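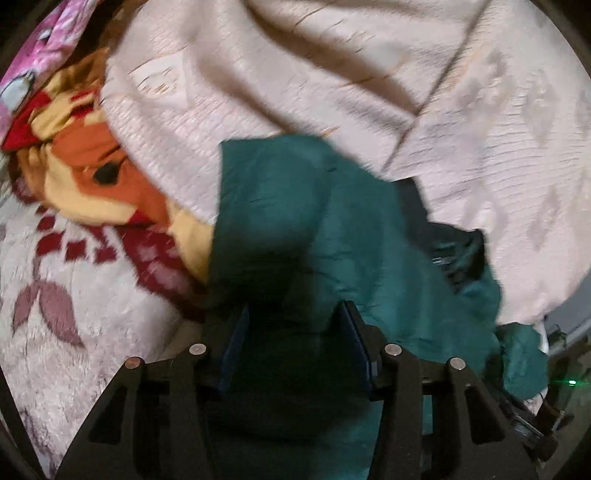
Last changed: September

Figure 1. Creased teal cloth.

3. Walking the lower field at Lurkstead

3.1 How we came to be in the lower field at all

The plan in the project design had us starting at the top, by the old chapel, where everyone has always assumed the village was. I'd assumed it too, and I'd written as much in the first draft of this paper (the first draft had a very confident map in it, now in the bin). Then the top field went into winter wheat a fortnight before we had expected, and Mr Melnychuk, whose family has farmed this side of the Wilora for three generations, offered us the lower one while it was still bare. So down the hill we went, a bit sulky about it.

I'd like to be clear that we picked it for convenience. Any claim I make further on about the lower field being special has to live with the fact that we haven't yet walked the upper one under the same conditions, and a reader who wants to hold that against section 5 is welcome to.

The field slopes gently to the river and the bottom third floods in most winters. Ploughing runs along the slope, which is kind to us, as it drags things sideways more than down. The soil is a heavy brown clay at the river end and gets lighter and stonier as you go up. It sticks to everything! Boots, canes, pencils, sandwiches.

3.2 Laying out the squares

We gridded 2,000 square metres of the field and split it into squares with canes and string. I know many people now walk in long lines and let the handset keep track, and I've done it that way myself, but squares give you something you can argue about afterwards. You can go back to a square. You can send a different pair into the same square after rain and see whether they come out with the same stuff.

We did precisely that in 29 of them. Each was walked once by one pair, left until it had been rained on, and then walked again by another pair who hadn't seen the first lot of bags. The second pass nearly always brought in more pottery and less flint. I think the rain explains the pottery (washed sherds shine out at you, especially the glazed ones), but I can't explain the flint, and I've been round and round on it. Radymyr Vasylenko thinks the second walkers were simply better at pottery, having spent the summer before on a kiln site. He may well be right. We should have swapped the pairs halfway and we didn't, so the question has to stay open.

Everything that wasn't obviously modern was picked up, and "obviously modern" was taken strictly: plastic, wire, baler twine, cartridge cases. Blue and white china was kept. So was clay pipe, brick, tile, slag and bone. This made for a great deal of brick.

3.3 Recording

Bags were numbered in the field and entered in Skustix the same evening at the kitchen table. I've grown fond of Skustix, though it took me most of the first week to stop it renumbering a whole square whenever one bag was split in two. If you use it with a grid like ours, turn off automatic ordering before you enter anything. I lost an evening to that. The paper sheets saved us, and they're kept with the archive, mud included.

By the end we had used 1,000 bags, and a good many of those held a single crumb of tile. Looking back, I'd have weighed the brick and tile at the edge of the field and left it there, keeping only the pieces with a corner, a peg hole or a maker's mark. Storage isn't the exciting part of a paper like this one, but anyone planning a similar survey will be glad of the warning, and our shelf in the store is now full.

3.4 What came up

The pottery total, once washed and with the fresh breaks put back together, stands at 2,000 sherds. Most are small, worn and medieval. The commonest fabric by a long way is a sandy grey cooking-pot ware that turns up all along the valley and that I've been calling Wilora grey, for want of anything better. It's tempered with river sand, fired hard, usually sooted on the outside, and the rims are simple and turned out. I don't want to hang a tight date on it. Nothing in the valley has been found sealed with it that would let me, and the older reports mostly date it from each other, which worries me more every time I read them.

Glazed wares are there too, thin on the ground up the slope and then suddenly common in a band near the middle of the field. There's one jug handle in that band that I'm rather in love with, a thick strap with a row of thumb marks down both sides, where you can fit your own thumb in and feel how small the potter's hands were. It doesn't prove a thing, but I've put it on the list for drawing anyway.

The roof tile follows the glazed pottery closely. Where you get one you get the other, and then both fall away at the same point on the slope, just above where the clay begins. If I had to put a building somewhere I'd put it there, on the last of the dry ground. The slag goes the opposite way and gathers down towards the river, in a patch so small that a single load of hardcore tipped in a wet gateway would account for it. Mr Melnychuk remembers a gateway in that corner when he was a boy. I've left the slag out of the distribution maps for that reason, though the weights are in the archive.

3.5 The trouble with manure

Anybody who works on ploughsoil will have been muttering "manuring" for the last few paragraphs, and quite right too. Broken pots went out to the fields with the muck heap, and a scatter of small worn sherds may only tell us that somebody farmed here and ate their dinner somewhere else. For the upper part of the grid I think that's the whole story. The sherds are tiny and evenly spread, and their edges are rubbed quite smooth.

The middle band is different. The pieces are bigger, several join, and two of the joins are between neighbouring squares. Tile doesn't usually travel with the muck in that quantity either. I was doubtful until the Wednesday when we laid the joining pieces out on the table, and after that I found I was less so. Radymyr still wants a trench before he'll call it a house, and we've asked for permission to dig a narrow one across the band after next year's harvest. The exact line depends on the magnetometer results, which are described in section 4.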